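# Interview: Pladeck and the Hand-Held Gripper Kit

Pladeck supplies hand-held grippers, and the training that goes with them, to organizations that record household tasks for robot learning. Its kit has been on offer since last November. Selma Ionescu, who directs customer programs, spoke with us about what a customer receives and where the service has limits.

The standard package covers setup, operator instruction and a review of the first recordings. Ms. Ionescu stated that most customers begin in ordinary rooms. "A laboratory table tells you very little about a bedroom," she said. "Bedding gives way under an object. A printed sheet makes a small item harder to find. We ask customers to work on such surfaces from the first day."

The introductory course comprises 182 short exercises, arranged by the type of object handled. Metal containers form an early group, and cords, strings and beads a later one. According to Ms. Ionescu, new operators tend to close the fingers too quickly on thin metal. The instructor asks them to slow the approach and let both pads meet the rim together.

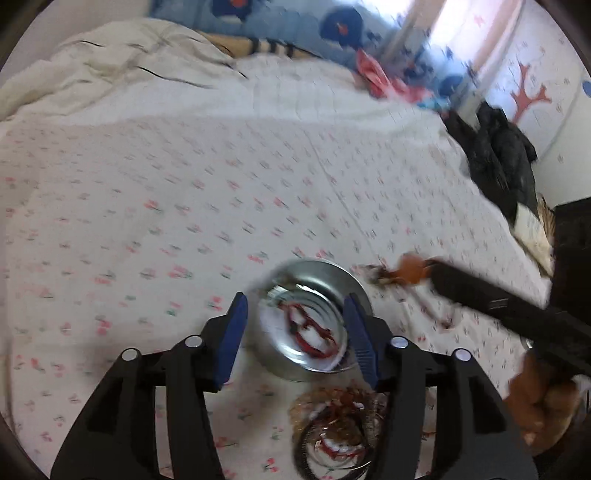
*A shallow steel bowl with red cord inside, held between the blue finger pads.*

Senthil Thevar, who leads operator training, described tangled items as the most demanding part of the course. "A string of beads has no fixed shape," he said. "The operator must choose one point, hold it, and accept that the remainder will follow in its own way." Operators are expected to complete up to 300 recordings before their work is assessed. Those who do not reach the required standard repeat the relevant group of exercises at no added charge.

Mr. Thevar was candid about the limits of the kit. Very thin cord can slip between the pads, and fast wrist movement blurs the recorded view. The company advises short sessions with regular breaks. Replacement pads are supplied in packs of 100, a quantity that he conceded is larger than small customers need. A smaller pack is under consideration.

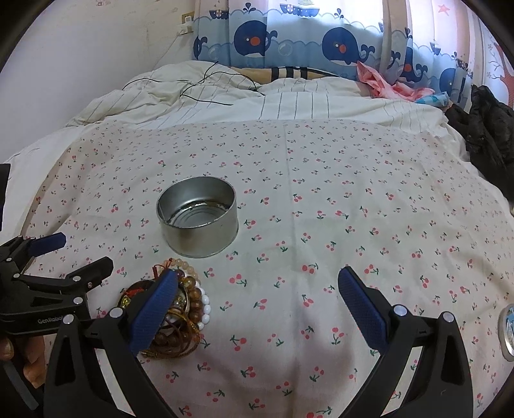 **Can the kit be rented for a single project?**
Rental is available for a minimum of one month, and the fee includes operator instruction and the review of first recordings.

Customer opinion has been favorable on the whole. Marina Kourkoulas, operations manager at Harngate, said that her team collected 900 recordings during its first rental period. She praised the written instructions but found the review service slow. "We waited nine days for comments on our first set," she said. "By then the operators had formed habits that had to be corrected."

Ms. Ionescu acknowledged the delay and said that a second reviewer has been appointed. Reviews are now returned within four working days. Requests for a demonstration may be sent to the customer programs office, which will confirm a place and time in writing.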